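Subject: Re: [hito-club] folding task, which shirts count 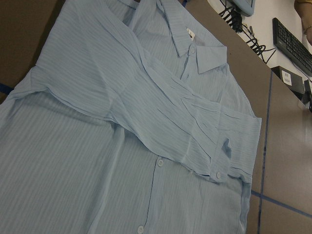 Sleeve fold is my bit for the Inthanon entry, so quick update befor lab closes. Got 21 clean runs out of 100, nearly all the misses at the cuff – it grabs the button or two layers at once. The light blue striped one is the worst, thin and wrinkles everywhere. Left sleeve across the chest first, then right. Please keep shirts inside the blue tape, ok? New weights tonight

> Do we have to use button-ups?
> Can't we just do the Jestach T-shirts agian?

Rules say 2 button-ups minimum.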